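Everything on its side: an afternoon with Archie Hepburn

By the time I find the back door of the Kultstead tea room, Archie Hepburn has the drinks shelf in pieces and is delighted about it. He fits out small kitchens and counters for a living, mostly in and near Prirton, and drinks are his favourite subject. Give him a fridge full of cans and he's happy for an hour.

"People stand bottles up because that's how they came out of the shop," he says. "Then the one you want is at the back, and you knock over four to get it. I did that for years myself!"

His answer is to lay them down, in a sloping rack, caps facing whoever is serving. He picked up the habit from Geert Verstraete, who ran the bar at Smits when Archie washed glasses there at 19, and who still rings him every March to argue about shelf heights.

"Geert would say, read the cap, leave the label alone. You learn the colours in a day. After that your hand just goes."

I try it, and he's right, it's lovely. Pink, orange, red: you stop reading altogether. Archie likes clear acrylic for this, as you can see what's left from any side (and, he admits, because it looks smashing with the light coming through it). He did his first big job in it for the canteen at Merkach, 31 racks in all, and went home with fingerprints on every one of them.
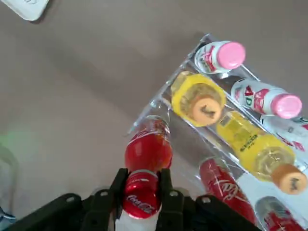

Cleaning is the part he gets asked about most. Warm water, a drop of washing-up liquid, a soft cloth, and never the green scourer. "One go with that and it's frosted for life. I've got one at home like it. I keep onions in it."

And fizzy drinks? He lays those down too, though he'd rather you were gentle with them and gave them a minute before opening. Tall glass bottles he leaves upright on the floor of the cupboard.

We finish our tea at almost half past four. Archie has moved on to the cutlery drawer, which he has opened twice already and plainly doesn't approve of. "Who puts the teaspoons at the back?" he says, and goes off to find a tape measure.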